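«Con el paño se aprende más que con cien piezas de catálogo»

Robótica de servicio. Entrevista

Al taller de Neves se llega subiendo una escalera estrecha, y lo primero que te ofrecen es café, en vaso de cristal y muy cargado. Mi anfitriona es la ingeniera responsable de las pruebas de pinzas, lleva 11 años dedicada a la manipulación y prefiere que no ponga su nombre, porque, según me explica entre risas, luego le escriben los vendedores. Yo le había pedido media hora. Me quedé toda la tarde, y me habría quedado más.

El encargo que tiene entre manos es fácil de contar: decidir qué pinza conviene para limpiar baños. En la mesa hay dos candidatas, la Grillberg, de dedos rígidos y cierre paralelo, y la Veltorero, más blanda, con unas almohadillas que ceden al apretar. Cada una ha pasado por 700 agarres, repartidos entre esponjas, frascos, tapones y, sobre todo, paños.

«La gente se imagina que lo difícil es frotar», me dice mientras busca una cuchara para el azúcar. «Y frotar tiene lo suyo, claro, pero antes hay que coger el trapo. Un bote siempre tiene la misma forma. Un paño, cada vez que lo sueltas, es un objeto nuevo, y el robot tiene que volver a decidir por dónde lo pilla».

Le pregunto entonces por el lavabo, que me parece un escenario muy modesto para tanta ingeniería, y se le ilumina la cara. Es, con diferencia, su banco de pruebas preferido. El borde es curvo, el fondo cae hacia el desagüe y los brillos de la loza y del cromo confunden a la cámara, que a veces toma un reflejo por un canto. Para ensayar la limpieza hacen falta además manchas pequeñas, puntitos oscuros de los que en casa uno ve al instante y que un sistema de visión puede pasar por alto con toda tranquilidad.

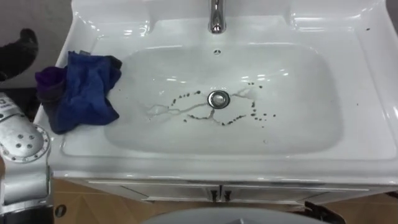

La autora

Con el paño azul sobre el borde y caído en parte hacia dentro de la pila, la elección del punto de agarre se vuelve un pequeño rompecabezas. «Si vas a la parte que cuelga, tienes tela de sobra, pero te metes en la pendiente», explica. «Si vas a los pliegues de arriba, hay más bulto que pellizcar y también más riesgo de dar contra la loza. Yo, con la mano, ni lo pensaría. Con el brazo lo pienso muchísimo».

En esos acercamientos, cuenta, es donde más se separan las dos pinzas. La Grillberg cerró en vacío 46 veces a lo largo de sus ensayos; la Veltorero, 21. Yo me lanzo a anotar que hay ganadora y ella me frena con la mano en alto. «Espera, espera, que todavía no has oído lo malo». La blanda sujeta bien la tela, pero cuando toca apretar contra una mancha se dobla y pierde presión justo donde hace falta. La rígida, una vez que tiene el trapo, aprieta de maravilla. Y se limpia en un momento, cosa que en un aparato destinado a baños no es ningún detalle menor.

Hablamos también de la cámara, asunto del que ella podría estar charlando hasta la cena. Probaron a mirar la pila desde arriba, muy en picado, y le gusta por una razón práctica: se ven a la vez el desagüe, la suciedad que lo rodea y el paño. El inconveniente llega cuando el propio brazo se mete por medio y tapa lo que más interesa. En mayo ensayaron con otra cámara montada en la muñeca, y aquello arregló los últimos centímetros a cambio de perder la vista general. «Al final quieres las dos, y entonces tienes que sincronizar las dos, y ya se te ha ido la semana», suspira, aunque se nota que disfruta contándolo.

¿Y el controlador? Ahí se pone más seria. El primero que usaron, de Daltham, trabajaba solo por posición: iba adonde se le mandaba y empujaba lo que encontrase. Para mover cajas le parece estupendo. En una superficie curva prefiere regular la fuerza, aunque el movimiento salga más lento y, como dice ella, un poco perezoso. «Que tarde. No pasa nada. Lo que no quiero es que me raye la pila».

Antes de irme le insisto, con la segunda taza ya vacía, en que me diga con cuál se quedaría si tuviera que firmar el pedido mañana. Se lo piensa un buen rato. Se quedaría con la rígida, responde, y le pondría unas fundas blandas en la punta de los dedos. Ya las ha encargado, en dos grosores, y en cuanto lleguen piensa repetir la serie entera de los paños.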